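Where Does the Water Go? Household Water Use in Prostville
Term project report, Environmental Studies
Kamlesh Uniyal

Introduction

My plan in April was to find out how much water people in Prostville waste. I soon learned that people do not like the word "waste," especially when a student is standing on their porch holding a clipboard. The project was renamed "use," and doors stayed open longer.

Method

I gave out 140 survey forms on the streets between the Bramel bridge and the old dairy. Of these, 44 came back, one with a grocery list on the reverse. The form asked about showers, laundry, dishes and yard watering. I also asked each household to copy the total from its latest water bill, and this is where most of the trouble started. Some bills are monthly, some cover two months, and one household sent me its gas bill.

I sorted the bills by length and divided the longer ones so they could be compared. The gas bill was left out, although it was very neatly copied. 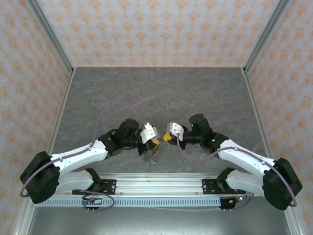
Results

The median household used 3,344 gallons a month. Small households used more water per person than large ones, as my textbook said they would. Yard watering was the biggest difference between streets. Homes near the bridge have deep lots and sprinklers, while homes near the dairy have gravel and strong opinions about sprinklers.

Self-reported shower times were less useful. Nearly everyone takes a five-minute shower, according to nearly everyone. In homes where a parent and a teenager filled out separate forms, the two rarely agreed on how long the teenager was in there.

Problems

The sample is small and made up of people willing to fill out a form on a Friday evening. I also did not ask about leaks – a serious gap, as a running toilet can outdo a whole family of long showers. Spring bills miss the worst of the summer watering too.

If I repeated the survey, I would ask for a full year of bills and drop the shower question, or at least move it to the end, where it can do less harm.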